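Sonidness – Cups and Boards gallery

Updated October 12, 2026. Lino D'Amico

Quick page, more to come when I get a minute. Cups, the wood they go on, notes on sound. People keep writing to ask which cups we use and what goes under them, so this is the answer, or most of it. Captions are short. The notes between them got long, sorry, skip to what you need.

If you're new: Sonidness plays cup rhythms. Upside down cups, right side up cups, hands, table. No drums. We started in the back room at De Luca after closing, which is why all the early stuff has a coffee grinder in it.

The cups

Plain plastic tumblers. Tapered, wide at the top, nothing fancy. Tapered matters, a straight sided cup sticks to its neighbor when you stack it and you lose the beat getting it off. Tried the thin clear party kind. Cracked in one evening. Tried steel camping cups too and the neighbors at De Luca had views on that.

Glass: no.

What you want is a cup with a bit of a rim and walls stiff enough that it doesn't go soft when you grab it hard. Squeeze it in the store. If your thumb goes in easy, put it back. Tap the base with a knuckle. A good one says "tok". A bad one says "tup". You'll know after a few.

The print on the side doesn't do anything for the sound. Had a long argument about this with my brother who thinks a printed cup is deader. We tried it with eyes closed and he got it wrong more than right.

Colors

Blue, red, green. Each color is a voice in the pattern, so you write the part with color letters and anyone can read it. Blue is low, played base down and flat. Red is the accent. Green is the filler, all the running stuff, so you always want more greens than you think. I used to have yellow too. Yellow on a light table under bright lights is no good, you reach for it and miss. Yellow is now pencil holders.

Sort by color BEFORE you start. I know. Everyone skips it and then it's the second verse and there's a hand in the air looking for a red.

Spacing

Tight cluster in the middle, then spread out as the piece opens up. Rims nearly touching is fine for the quiet bits because you get a little click between two cups for free. For loud bits leave a hand's width. One red kept off by itself to the side is a nice trick, gives you a place to land. Put it on the side of your stronger hand.

The wood

Board makes half the sound, maybe more. A laid-on board over something hard is brighter, a proper table with legs is deeper. Glossy finish lets you slide, matte finish grabs. I like gloss for the slides, it's a long "shhh" if you keep the cup flat and don't push down. Knots and grain don't hurt anything. A crack can buzz, so find out where it buzzes and either stay off it or write it into the part.

Pictures

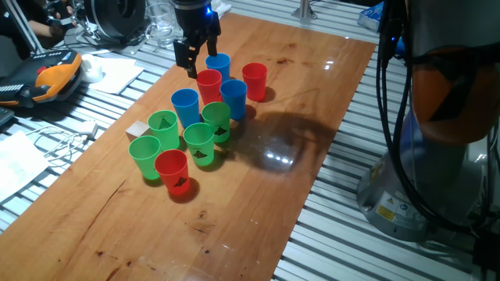 Blue, red and green on the glossy wood, open ends up. 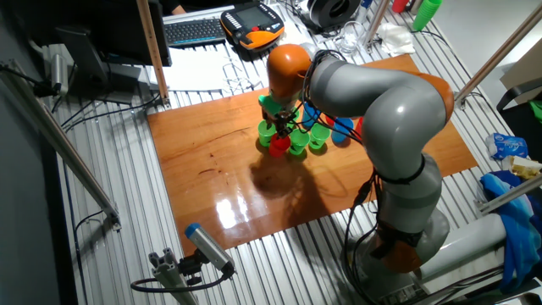
Cleaning next, then I'll get to the rhythm sheets.

Warm water and dish soap, rinse, upside down on a towel. That's it. Not the dishwasher, the rims go wavy and a wavy rim rocks when you put it down on the beat. You hear it as a double hit. Drove me nuts for a whole winter until I ran my finger along the edge of one and felt it.

Sticky cups are worse than dirty cups. If they squeak when you pull two apart, wash them again. Hand cream does it. Ask people to skip the hand cream.

For the board a damp cloth and then a dry one. No spray polish!! It makes everything skate and you'll be picking cups up off the floor. If there's old polish on there already, a tiny bit of vinegar in the water takes it off, try a corner first. Let it dry before you play, damp gloss sucks the cup down and you get a pop when you lift. (Some people like the pop. Fine, but do it on purpose.)

Storage

Stack by color, not too tight. Short stacks. Tall stacks lean and the bottom ones jam, then someone twists them apart and there's your cracked wall. Mine go in a long canvas bag with the open ends all facing the same way. Besusetti sells one that fits, 16 inches, meant for bread I think. Boards go on edge against a wall, never flat under other things.

Don't leave cups in a car in summer. They come out a different shape.

Starter pattern

This is the one we teach first. 4 beats, very plain, don't speed up.

Beat one, blue, base down, firm.
Beat two, green, tap the rim with two fingers.
Beat three, green again, lift it and set it down a bit to the left.
Beat four, red, flip and down.

Then the same thing going back to the right. Once everybody's got it we go to 103 on the metronome and stay there untill somebody laughs. Don't start at 103. Start slow enough that it feels silly.

The lift on three is where it goes wrong. People look at the hand and should be looking at the place the cup is going. Pick the spot first, then move. Grip near the rim, not round the belly. If you hold it low it tips, and a tipped cup lands on its edge and walks. Straight down, let go a hair before the wood, you want the cup to make the sound and your fingers out of the way.

Left handed players, mirror the whole thing. Don't try to do it the "right" way round, it only makes you slow.

Second pattern, for two people

Sit across from each other, cups in the middle, one bunch shared. Person A owns blue and red. Person B owns green. A plays the starter, B fills every gap with a rim tap and moves one green forward each time round. After a while the greens are all over on A's side and B has to bring them back without dropping the fill. Harder than it sounds. Very good for a school group, twelve year olds are better at it than we are.

Don't talk while doing it. Nod.

Recording

Asked a lot. One mic, low, pointed at the side of the bunch and not down into the cups. If you point it down you get a boomy ring from the open tops. Put a folded towel under the feet of the table or the low end goes right through the floor and into the mic stand. Our January recordings all have this rumble, I've left them up but you've been warned.

Clap once at the start. Stop the fridge. (De Luca has a big fridge. We have stopped it and forgotten to start it again, and paid for the cream.)

Prices and where to get stuff

Get cups wherever, honest. Supermarket picnic shelf at the end of the season is best. I got a mixed bag for $2.99 and had to throw out two that rocked. Take a flat thing with you, a book is fine, and stand each cup on it upside down. If it rocks, no.

Boards, look for old shelf panels or offcuts from a wood yard. Big enough for the cups plus both forearms. Heavier is better. If it moves when you slap it, put the rubber mesh stuff for rugs underneath, just at the corners. All the way across and it kills the sound.

Bits people sent in

From a teacher, name lost, sorry, write again: she uses one color per row of desks and the row only plays when its color gets held up. Stealing this.

From someone's dad: rice in a cup with a second cup taped on top. OK yes, nice shaker, but tape it well. We found rice in the piano.

A question about paper cups. You can, for very small kids. Quiet and they last one song. Let them draw on them first.

Still to add

Rhythm sheets as something you can print, I've got them on the back of envelopes right now.
The long piece, for all three colors, once I remember how the middle goes.
Notes on playing on a hollow board, which I like and no one else in the group does.
A fix for the menu on this page, it opens behind the text on phones, I know abut it.

Next open evening is at De Luca, after they close, side door. Bring cups if you have them, we've got spare greens. Wear something with sleeves that push up.

Lino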